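Notes on the Bulstead two-arm sorting kit, as tested with packaged snacks. Last edited 2019-05-19 by Firdevs Işık.

# Bulstead kit: snack bar sorting set

Recordings made while we reviewed the Bulstead table kit for Vevstead. The kit is sold as a bench with two arms, three bins and a software license. We bought ours at list price and set it up from the printed manual.

## What is in the set

- 109 episodes, all teleoperated
- joint positions and gripper state for both arms
- one video stream from the head camera and one from a fixed camera
- a short text note per episode, typed by the operator

The task is the same throughout: pick up wrapped snack bars from the mat or the bare table and put them in the bins. Bars may start at any angle and may overlap. 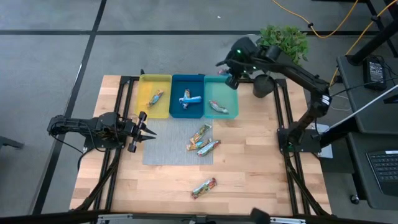 Overlapping bars gave the operators the most trouble. The wrappers are slick, and a grip that takes only the crimped end tends to slide off. Abbas Jafarzadeh ran most of these episodes and went back to gripping across the middle, even when that meant nudging the top bar aside first. Episodes where a bar was dropped and picked up again are kept and marked `regrasp`.

## Setup

1. Bolt both arms to the frame before connecting any cables. The manual has this the other way around.
2. Lay the mat flat, within reach of the left arm.
3. Put the bins in a row behind the mat: yellow, blue, green. The labels use `bin_0`, `bin_1` and `bin_2` in that order, left to right as seen from the front of the table.
4. Check that the fixed camera can see all three bins and the mat.

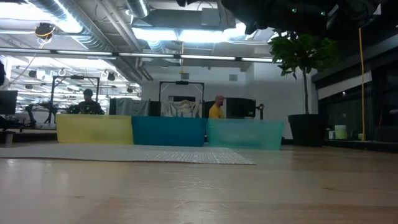 5. Run `calibrate_arms` and save the result with the session. Repeat after moving either base.

## Files

Each episode is a folder with `state.csv`, `head.mp4`, `fixed.mp4` and `note.txt`. Calibration files sit one level up. Times are in milliseconds from the start of the episode. The two cameras were not hardware synced, so use the time column and not frame numbers.

## Known problems

- 22 episodes have no text note.
- People walk through the background of the fixed view. Faces are not blurred, so don't repost the video outside the project.
- Ceiling lights reflect off the tabletop in some fixed-camera video.
- The kit software stops logging at 4000 rows unless `long_log` is set. We found this late, and 3 episodes end early.

## Contact

Setup and calibration: Zdeňka Halás. Access requests: Firdevs Işık.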